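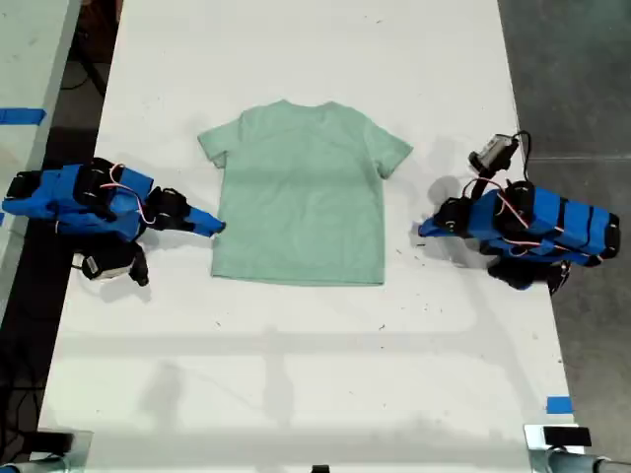
Dougal Kerr meint ja, ein Dienstplan sei im Handel das am meisten unterschätzte Stück Papier überhaupt, und wer ihn nebenher am Küchentisch mache, verschenke jeden Vormittag Umsatz. Mit diesem Satz im Ohr bin ich zu Adalberto Lopes gefahren, der bei der Heimtextilkette Vevberg die Personaleinsatzplanung verantwortet und sich mit Kerr über dieses Thema stundenlang streiten kann. Kerr leitet die Filiale Parken. Aus dem geplanten Kaffee wurden zwei Kannen, und mein Notizbuch war am Ende voll bis auf die Innenseite des Umschlags.

Lopes fängt sofort an, noch im Stehen. „Die meisten Pläne, die ich in meinem Leben gesehen habe, waren Abschriften vom Vorjahr“, sagt er. „Früh zwei Leute, mittags drei, abends zwei. Warum? Weil es immer so war. Und dann steht um halb zwölf eine Schlange bis zu den Kissen, und um vier sortieren fünf Leute dieselben Kleiderbügel.“

Er hat selbst im Verkauf angefangen, in der Gardinenabteilung, und man merkt es ihm an. Wenn er von Stoßzeiten redet, spricht er von Kundinnen mit Stoffproben in der Hand, von Paaren, die sich über Vorhanglängen nicht einig werden, von der einen Frage nach der Waschtemperatur, die ein ganzes Beratungsgespräch nach sich zieht. Solche Gespräche sind für ihn der Kern der Sache. Eine Bettdecke verkauft sich in einer Minute, sagt er, eine Maßgardine braucht jemanden, der Zeit hat. Genau diese Zeit muss im Plan stehen!

Angefangen hat das Projekt mit den Kassenbons. Lopes ließ sich für Parken alle Bons einer Woche mit Uhrzeit ausgeben, 3.146 Stück, und legte sie über den Dienstplan derselben Woche. „Ich habe die Kurven ausgedruckt und Dougal auf den Tisch gelegt. Die eine ging rauf, die andere ging runter. Fast spiegelverkehrt! Er hat erst nichts gesagt und dann gefragt, ob er das behalten darf.“ Der Ausdruck hängt heute im Pausenraum, neben dem Urlaubskalender.

Dass Bons allein nicht reichen, wurde ihm allerdings schnell klar. Ein Bon erzählt, wann jemand bezahlt hat. Die Beratung lag davor, manchmal eine halbe Stunde davor, und bei den Gardinen wird oft erst beim zweiten Besuch gekauft. Wer stur nach Bons plant, stellt die Leute also an die Kasse, wenn sie eigentlich zwischen den Musterbüchern gebraucht würden. Lopes nennt das den Kassenfehler, und er gibt zu, dass er ihn im ersten Monat selbst gemacht hat. „Wir hatten wunderbar kurze Schlangen und weniger verkaufte Maßware. Das war eine lehrreiche Besprechung, sagen wir es so.“
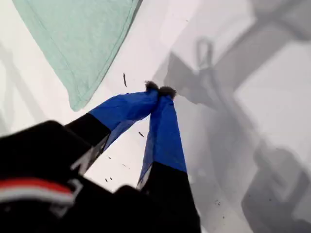 Greifer mit blauem Stoffbezug über weißer Fläche

Seitdem bekommt jede Warengruppe einen eigenen Vorlauf. Handtücher und Bettwäsche so gut wie keinen, Teppiche etwas mehr, Gardinen am meisten. Die Werte hat er nicht aus einem Lehrbuch, er hat sie sich mit dem Team in Parken erarbeitet. Drei Wochen lang haben die Verkäuferinnen auf einem kleinen Block notiert, wann eine Beratung anfing und wann sie zu Ende war. Freiwillig, ohne Namen und ohne dass jemand die Zettel einer Person zuordnen konnte. Darauf legt Lopes großen Wert, er kommt im Gespräch dreimal darauf zurück. „In dem Moment, in dem die Leute glauben, man misst sie, bekommen Sie keine brauchbaren Daten mehr. Und zu Recht. Ich wollte wissen, wie lang eine Gardine dauert. Wie lang Frau Soundso dauert, geht mich in diesem Zusammenhang nichts an.“

Gerechnet wird das alles mit Plama, einem Planungsprogramm, von dem Lopes mit der Zuneigung spricht, die andere für ihren alten Kombi übrig haben. Schön sei es nicht, und die Suchfunktion treibe ihn gelegentlich auf den Flur. Aber man könne den Vorlauf je Warengruppe einstellen, und das habe beim Vorgänger schlicht gefehlt. Vorher hatte Vevberg mit einer Lösung von Griffiths gearbeitet, die er ausdrücklich nicht schlechtreden will: für Lebensmittel sei sie vermutlich prima gewesen, da liege zwischen Regal und Kasse ja kaum etwas. Der Umzug der Stammdaten hat ihn trotzdem ein paar graue Haare gekostet. Teilzeitverträge mit wechselnden Wochen wurden beim Import zu Vollzeitverträgen, und eine Aushilfe stand auf einmal mit sämtlichen Spätschichten im System. Sie hat es mit Humor genommen und gefragt, ob sie dann auch das Gehalt der Filialleitung bekomme.

Überhaupt, die Verträge. Ich hatte mir vorgestellt, dass man eine Kurve hat und die Leute einfach daruntermalt, und genau an der Stelle lacht Lopes zum ersten Mal richtig laut. In Parken arbeiten Menschen, die um 14 Uhr ein Kind abholen. Andere studieren, wieder andere pflegen jemanden. Einer singt im Chor und tauscht dafür jeden Samstagsdienst der Welt, nur die Probe muss frei bleiben. „Das ist doch das Schöne daran“, ruft Lopes. „Die Kurve ist Mathematik, das kann die Maschine. Das Drumherum ist ein Puzzle mit echten Menschen, und wenn es aufgeht, freue ich mich jedes Mal wie ein Kind.“

Aufgehen heißt bei ihm übrigens nie ganz. Das Programm zeigt für jeden Plan an, wie gut Bedarf und Besetzung zusammenpassen, und am Anfang haben alle versucht, dort 100 Prozent zu erreichen. Das ging auch, in einer einzigen Woche. In der nächsten war eine Kollegin krank, und der ganze Plan fiel zusammen, weil nirgends Luft war. Heute zielt Parken auf 80 Prozent und ist damit glücklich. Was übrig bleibt, fängt das Team selbst auf: jemand geht früher in die Pause, jemand räumt Ware nach vorn statt nach hinten. Kerr hatte dafür von Anfang an geworben, und Lopes räumt ein, dass er ihn damals für zu vorsichtig gehalten hat. 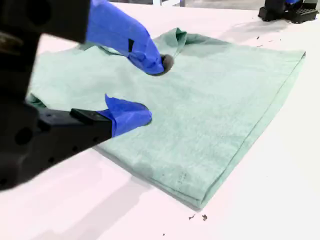

Gestritten haben die beiden trotzdem weiter, und zwar über die Frage, wie früh ein Plan feststehen muss. Kerr wollte ihn so zeitig wie möglich am Brett haben, damit die Leute ihr Leben darum herum einrichten können. Lopes hätte gern länger gewartet, denn jede Woche mehr an Daten macht die Vorhersage besser. Geeinigt haben sie sich auf einen Grundplan, der vier Wochen vorher hängt und an dem nur noch freiwillig getauscht wird. Die Vorhersage läuft weiter mit. Verschiebt sie sich stark, schreibt das Programm die offenen Stunden aus, und wer mag, nimmt sie.

Ich frage, ob das klappt. „Besser, als ich je gedacht hätte!“ Gerade die Studierenden griffen gern zu, und auch ein paar der Älteren, wenn es auf Weihnachten zugehe. Für die offenen Stunden gibt es einen kleinen Zuschlag, den Lopes bei der Geschäftsleitung durchgesetzt hat. Mit welcher Begründung, will er mir zuerst nicht sagen, dann tut er es doch: Er hat den Zuschlag gegen die Überstunden gerechnet, die vorher an den Engpässen angefallen waren. Im ersten Vierteljahr waren das in Parken allein rund 47 Stunden weniger. Danach war die Sitzung kurz.

Eine Sache beschäftigt ihn noch, und da wird er zum ersten Mal leiser. Die Filialleitungen fühlen sich von so einem System leicht übergangen. Viele haben ihren Plan jahrzehntelang im Kopf gehabt, samt allen Geburtstagen und dem Wissen, wer mit wem gut zusammenarbeitet. Kommt dann eine Zentrale und sagt, der Bedarf am Vormittag sei ein anderer, dann klingt das nach Vorwurf. Lopes fährt deshalb bei jeder Einführung selbst hin und sitzt die ersten beiden Pläne mit der Filialleitung durch. Er bringt die Kurve mit, und die Leitung darf jede Schicht überschreiben. Jede! Das Programm merkt sich die Änderung und fragt nach einigen Wochen, ob sie zur Regel werden soll.

In Parken ist auf diese Weise eine Besonderheit hineingekommen, auf die aus den Zahlen heraus niemand gestoßen wäre. Gegenüber liegt eine Musikschule, und wenn dort nachmittags der Unterricht läuft, schlendern die wartenden Eltern durch die Filiale. Gekauft wird wenig, gefragt wird viel. Kerr hat dafür immer eine zusätzliche Kraft bei den Stoffen eingeplant, und Lopes hatte sie im ersten Entwurf natürlich gestrichen. „Dougal hat sie wieder reingesetzt und mir einen Zettel dazugeschrieben, auf dem stand: Warte ab. Zwei Monate später kamen dieselben Eltern mit ihren Fenstermaßen.“ Den Zettel hat er aufgehoben. 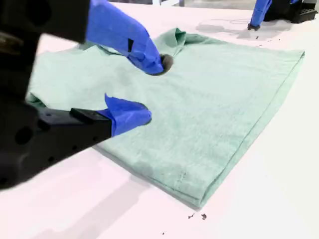 Im Januar kommt die nächste Runde, dann werden die Ferienzeiten sauber getrennt gerechnet, bisher rutschen sie noch in den normalen Durchschnitt. Außerdem will Lopes die Warenannahme in den Plan holen. Die Lieferung kommt in Parken am Vormittag, also genau dann, wenn es vorn eng wird, und bis alles ausgepackt ist, fehlt hinten wie vorn jemand. Mit der Spedition ist über ein früheres Zeitfenster gesprochen worden, zugesagt ist noch nichts. Falls es bei der jetzigen Uhrzeit bleibt, soll das Auspacken in die ruhige Stunde nach dem Mittag wandern. Dafür müsste im Lager ein Gang frei werden, und über diesen Gang, sagt er, wird seit seinem ersten Arbeitstag diskutiert.

Was er kleineren Häusern rät, die sich keine Software leisten wollen? Da ist er sofort wieder auf den Beinen. Ein Blatt Karopapier genüge, eine Woche Bons, zwei Farben. Rot für die Kundschaft, Blau für das Personal, jede Stunde ein Kästchen. „Das dauert einen Abend, und Sie sehen Ihren Laden danach mit anderen Augen. Und bitte nicht allein machen! Setzen Sie die Kollegin dazu, die am längsten da ist. Die sagt Ihnen zu jedem Zacken eine Geschichte.“

Als ich meine Jacke suche, ruft Kerr an, es geht um den Plan für die Inventur. Lopes winkt mir zum Abschied mit dem Kugelschreiber und sagt ins Telefon, nein, drei Leute reichten da auf keinen Fall.

Kontakt | Impressum | Datenschutz | © Alle Rechte vorbehalten | Nach oben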